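Subject: Re: [members] Sunday open day, arm demo

On Sunday, Freya Clegg wrote:
> Is the two-arm table at Musura running all day? I can only come after lunch.

Yes, until 4. Both arms sit on the front rail and the job is small items into the yellow bowl.

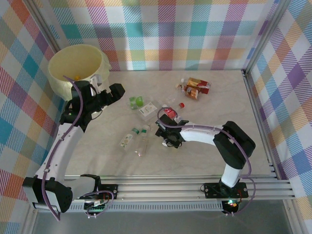

Parking is behind the Kowalczyk building, up to 20 cars. Sign in at the Rasis desk first and ask for the Sula room.

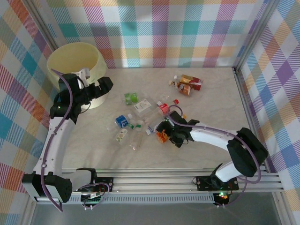
The table at Musura, right arm in among the bottles and packets.

Bring the kids if you like.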